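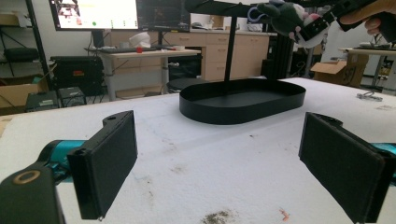 Figure 1. Black oval tray on a white table.

Bike Theft in Plorndale: What the Police Logs Show
Kayode Bassey, Intro to Criminal Justice
Submitted 04/03/2019

I picked bike theft because mine got stolen freshman year, and I ended up enjoying this project way more than I expected! The Plorndale police post their incident logs online, so I read every entry for one full year (1191 of them) and pulled out the ones where a bike was taken. That left 189 reports.

The first surprise was where they happened. I was sure the train station would be worst, but Umham Street, with its apartment blocks and shared hallways, had 70 thefts all by itself. Many of those bikes were locked only to themselves, or not locked at all.

The second surprise was how few cases got solved. Only nine ended in an arrest, and most of those came from one search of a garage in February, where officers matched serial numbers to the reports. So write your serial number down!

I would love to go further with this. The logs don't give the value of the bikes or the time of day, and plenty of people (me included) never report a theft at all. Next semester I want to survey students living on Umham Street and compare their answers with the logs.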